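Subject: Re: [teleop-list] How many demos is enough? (cookie boxing task)
List: teleop-list
Reply-To: the list

On Sunday the Drutton bench wrote:

> Hi all,
>
> We've wrapped up collection on the cookie boxing task. 244 demonstrations,
> all teleoperated, all on the one bench, tray on one side and the box with the
> paper cups on the other. The operator picks cookies off the baking tray, puts
> one in each cup and then deals with the orange parts of the box.
> Playback looks very smooth. Our feeling is that this is enough for the
> two-arm policy and we'd like to move on to the next task in May. We'd also
> like to propose it as a shared benchmark, so Kennedy and Sturnovcombe
> can train on the same set.
>
> Any objections before we freeze it?

Yes, a few. Sorry to be the one, again.

I sat down with a mug of tea and went through a good chunk of the set over the weekend, wrist views mostly, because the overview camera flatters everybody. The operators are good. I have no complaint about their hands. My complaint is with what we think those hands are teaching.

Start with the pick. A cookie lying on a shiny dark tray is a harder thing to grab than it looks, and the operator solves it by knowing a lot that never gets written down in the joint log. They know a cookie crumbles. They know the one touching its neighbour will want nudging away first. They know that the bright patch on the metal is glare and will slide about as the wrist moves. 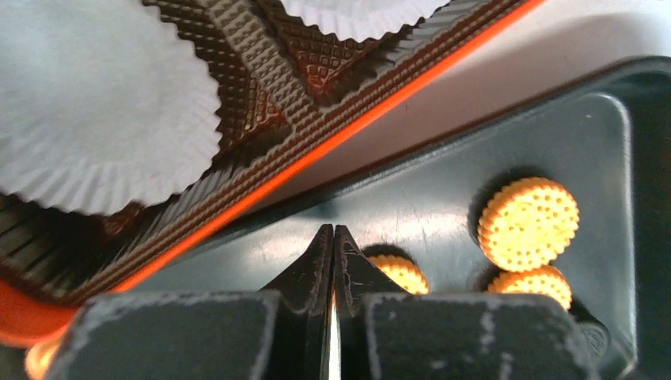
None of that is in the action stream. What you get is a position and a gripper opening at each tick, plus whatever the camera saw, and you hope the policy sorts out which bit of the picture the person was reacting to. My guess is that it'll learn the glare. We had exactly this at Bomthorpe with a steel sink: lovely success numbers until a colleague pulled the blind down, and then the arm went fishing in thin air a thumb's width to the left for the rest of the afternoon.

The dark cookies worry me more than the golden ones. Near-black on a near-black tray, next to black fingers. The operators can pick them out (they've got the overview screen, and they've been looking at the same tray all day), but if your policy only gets the wrist view at the moment of the grasp, I'd want proof that it can see them at all. Would someone at Drutton please split the success rate by cookie colour before anything gets frozen? I'd rather have that one table than another hundred demos.

Then there's hesitation. I pulled 27 episodes at random and watched them at full speed, no skipping. In 12 of them the operator parks the gripper with the fingers closed over the tray and waits. I assume they're checking the other screen, or deciding. To a person that's thinking. To a cloned policy it's an instruction to stop there, and we all know what comes next: the arm gets to that pose, finds nothing in the view has changed, and sits there till someone hits the button. You can trim the pauses, but then you're editing the demonstrator, and I'd like that said out loud in the write-up.

The two-arm part is where I'd really push back on 'very smooth'. With one hand holding an orange piece and the other arm coming in towards it, the wrist camera has a big slab of orange up the middle of its view, and the box behind it is orange as well. I wouldn't trust a depth estimate off that as far as I could throw it.

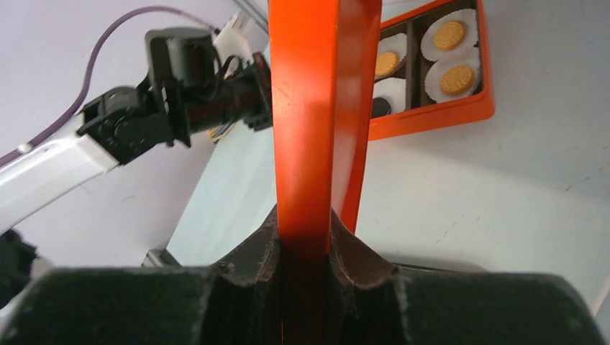
The person on the leaders gets round it by feel, or what passes for feel when there's no force feedback — they drive until something stops moving the way it should, then back off a touch. Go and look at the commanded positions against the measured ones during the handling of those parts. If there's a gap between them, that gap is the operator's push, and it's the only trace of contact you've recorded. If you train on measured positions, as I believe the default config does, you throw it out.

I'm not against showing a robot things by hand. I've done plenty of it, and for getting an arm roughly to the right side of a bench it beats writing waypoints. But I did the kinaesthetic version for years before we had leader arms, actually grabbing the thing by the wrist and dragging it through the job, and I'm not convinced we've gained as much as the demos suggest. When you drag the arm yourself, you notice when it jams. Your shoulder notices. On a leader arm you can force a bad grasp all day long and never know, unless the cookie breaks.

So, before freezing, could we have:

- success split by golden and dark cookies
- commanded as well as measured positions kept in the release
- pauses labelled and left in
- 5 held-out sessions with the tray turned and the lights changed, done by an operator who hasn't touched the task before

That last one is the one I care about. If it falls over with a new pair of hands and the lamp moved, then it's a recording of a few people being good at cookies, and Kennedy will burn a month of GPU time finding that out for us.

As for the shared benchmark, I'd hold off. Sturnovcombe's bench is a different height and a different colour, and their fingers don't have the same pads, so any comparison will be mostly about furniture. Happy to be shown otherwise. I can run the colour split at this end if Drutton would rather not, but I'll need the episode labels, and the link in the last digest was dead when I tried it this morning.

Cheers from a cold lab,
Bomthorpe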